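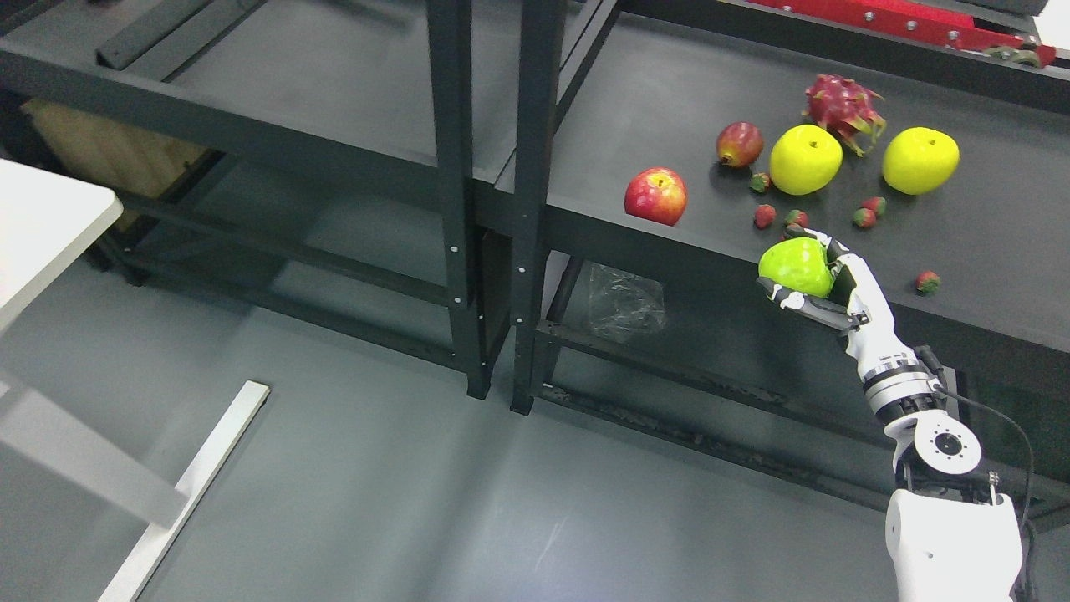
A strawberry has no business being called a berry, a reader of our last edition wrote to tell us, and while we were at it, could we please explain why a banana is allowed to be one? We were delighted to get that letter. It goes straight to the question this chapter is built on, and we have rewritten the opening pages to give it a proper answer.

Chapter 4
What Counts as a Fruit?

By the end of this chapter you should be able to:
say what a fruit is, in the way a plant scientist uses the word
find the remains of the flower on an apple
explain which part of a strawberry grew from which part of the flower
sort a mixed table of fruit in more than one way, and defend your sorting

4.1 Two meanings, one word

Go into the covered market at Brudgate on an October morning and ask for fruit, and you will be pointed to the apples, pears and plums. Ask for tomatoes and you will be sent across the aisle to the vegetables. Shopkeepers sort by how we eat things. If it is sweet and you might have it after your dinner, it goes on the fruit stall, and that system works very well for shopping.

Plant scientists sort by where a thing came from. To them a fruit is the part of a flowering plant that grows from the ovary of a flower and holds the seeds. By that rule a tomato is a fruit, and so are a cucumber, a pea pod and a pumpkin. Rhubarb, which we happily put in crumbles, is a leaf stalk.

Neither meaning is wrong. You will need both, and you will need to know which one you are using. In this book, "fruit" has the plant scientist's meaning unless we say "kitchen fruit".

4.2 Look at the outside first

It is tempting to reach for the knife straight away. Please don't! The outside of a fruit is full of clues, and once you have cut it up they are much harder to read.

Start with the two ends. One end was joined to the plant, and there may be a stalk or a scar where it came away. On an apple the stalk sits in a dimple. Now turn the apple over. At the other end is a second, shallower dip with some dry, crinkled brown bits in it. Those bits are what is left of the flower. Every apple you have ever eaten was carrying the remains of its own blossom around with it, and most of us have never given it a glance.

Then look at the skin. Is it smooth, rough, hairy or scaly? Is it one colour all over? An apple can be red, yellow, green or streaky and still be an apple, so colour is a poor guide to what kind of fruit you have. It can tell you something about variety, and sometimes about ripeness, but go carefully even there.

Model fruit is perfectly good for this first stage. It doesn't bruise, it can be passed round a whole class, and you can leave it out between lessons. You will need the real thing once we come to seeds.
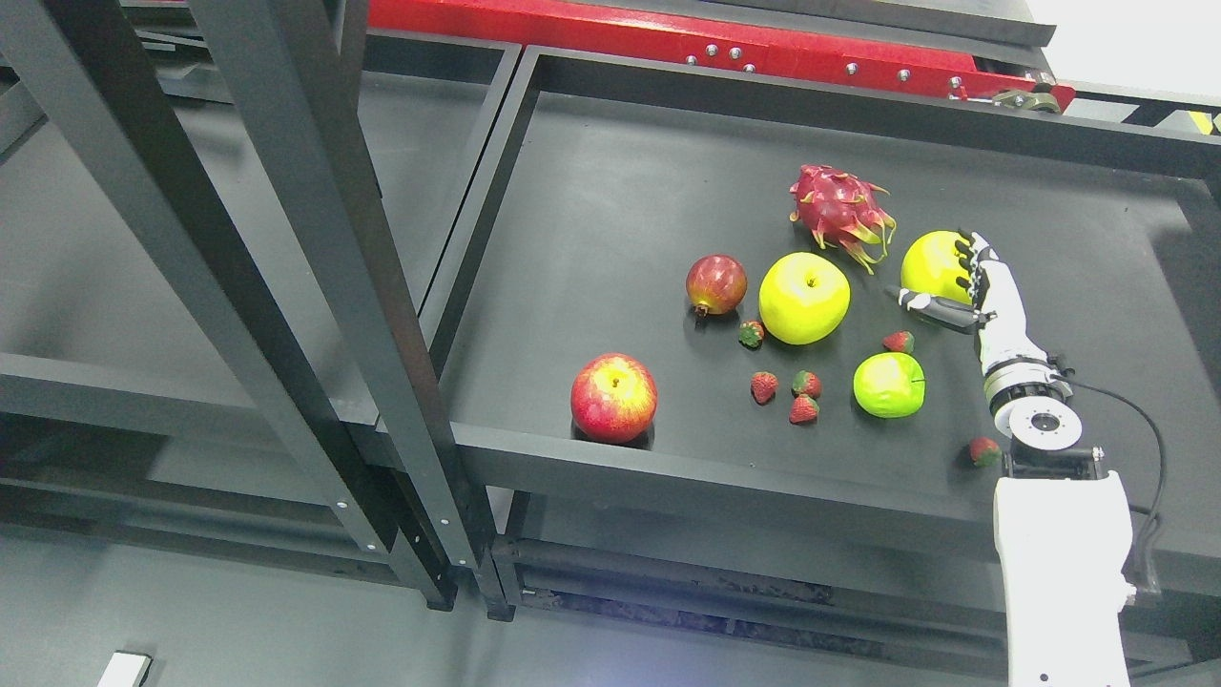 Figure 4.1 Artificial fruit for sorting by outside features. Apples, strawberries and a dragon fruit are among the pieces.

Look at Figure 4.1 and find the fruit with the scales. The flaps on a dragon fruit are called bracts, and they are a kind of leaf. The plant that makes them is a climbing cactus! Its flowers are huge and pale, they open at night, and each one lasts only a matter of hours. Inside a real dragon fruit the flesh is speckled all through with tiny black seeds, and you eat them without noticing. In the strict sense of the word, a dragon fruit is a berry.

4.3 Inside an apple

Cut a real apple across the middle, halfway between the stalk and the flower end. Most people cut apples the other way, from top to bottom, and miss the best bit, a five-pointed star with the pips tucked inside its points. The star is the core, and the core is the part that grew from the ovary. The crisp flesh we like to eat grew mostly from the tissue surrounding it.

Fruits built in this way are called pomes. Pears and quinces are pomes too. The teaching orchard at Kavholm has 1,000 trees, nearly all of them apples and pears, and whichever one you pick from, the plan inside is the same. A big cooking apple of 230 grams and a crab apple the size of a marble both have the core in the middle and the flesh packed round it.

4.4 The strawberry puzzle

Back to our reader's letter. A berry, to a plant scientist, grows from a single ovary and is fleshy all the way through, usually with its seeds buried inside. Grapes and tomatoes fit. So does the banana, even though the ones we buy have only small dark specks where the seeds would be.

Now take a strawberry and look closely at the surface. There are roughly 200 little specks on it, and we usually call them seeds. Each speck is really a whole tiny dry fruit, called an achene, with one seed shut up inside. The juicy red part is the swollen end of the flower stalk, which carried all those little fruits up and outwards as it grew. So our reader was right, and a bowl of strawberries contains far more fruits than you would ever guess.

Activity 4A: Sort it twice

You will need a mixed set of model or real fruit, a tray or table top, and some paper labels.

1. Spread the fruit out so that no piece hides another.
2. Sort it by outside features only. Choose your own groups and write a label for each.
3. Mix everything up again and sort it into pomes, berries and "something else". Use sections 4.3 and 4.4 to help you.
4. Write down any fruit that changed company between the two sortings.
5. Swap tables with another group and try to guess their labels before you read them.

Keep your labels safe. You will want them again in section 4.5, where we add plums, cherries and the other fruits with stones.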